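Pestgate Opens a Returns Counter in Tranham, and Your Store Credit Now Works Everywhere

TRANHAM, February -- I run the customer side of Pestgate, our online shop for kitchen and pantry things, and I get to share some news I've been itching to tell you since before the holidays. Starting this month you can bring any online order back to a real counter, hand it to a real person, and walk out with store credit that works right away -- online, by phone, or at the counter itself!

If you've shopped with us before, you know how the old way went. You printed a label, you taped up the box, you mailed it, and then you waited up to 12 days for a credit code that only worked on the website. I read the emails about it. We got 3917 of them last year about returns alone, and I'd say most were very polite, considering.
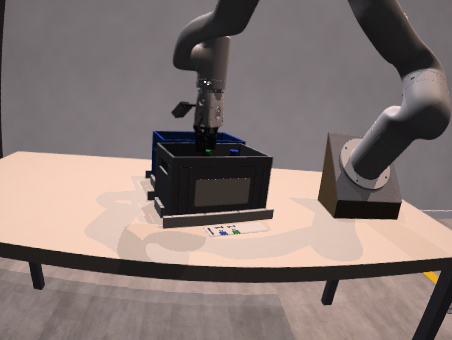 So the new counter is on the ground floor of our Tranham building, through the side door on Follard Street. Bring the item and your order number (the one in your confirmation email is fine, no need to print it). We look it over, we scan it, and your credit lands in your account before you've put your phone away. You don't need the original box. You do need all the parts, please, lids included.

Credit used to run out after six months, and that's gone too. It stays in your account until you spend it, and you can split it over as many orders as you like. It also stacks with a discount code now, which was the thing people asked for more than anything else.

We ran a trial with 300 customers in the fall, and I worked the counter myself for a good part of it. I learned a lot about how people wrap a salad bowl (towels, mostly).

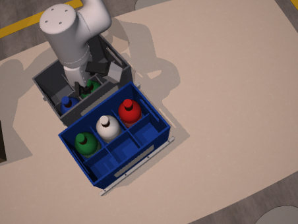 Tharindu Khan wrote to us after the trial to say the credit showed up before the parking meter ran out, and asked whether a gift could be returned without the giver finding out. Yes, it can! Ask for a gift return and the credit goes to you, and the person who placed the order doesn't get an email. I wish we'd thought of that one ourselves, but the question came first and the feature came after.

A few things haven't changed. You still have 60 days from delivery. Opened food can't come back unless something was wrong with it, and in that case please just call and we'll sort it out over the phone. Refunds to a card are still there if you'd prefer your money back, and those still take a few business days because the bank has its own pace. 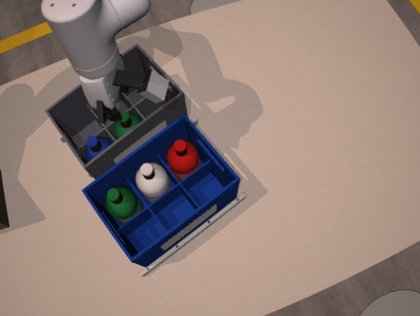 Mail returns are staying, too -- I know plenty of you live nowhere near Tranham. Labels are free on orders over $40, and mailed items will get the same credit with the same rules once they reach us. A second counter is planned for Mateos later in the year, and I'll post the address on the returns page as soon as the lease is signed.

The Tranham counter is open from 10 a.m. to 6 p.m., with a short break at 2 when we restock. If you already have an unused credit code, type it into the Store Credit box on your account page and it will be switched over to the new kind.

Press questions can go to the Pestgate press desk through the contact page on our site. Pick "Media" from the menu and it comes straight to me.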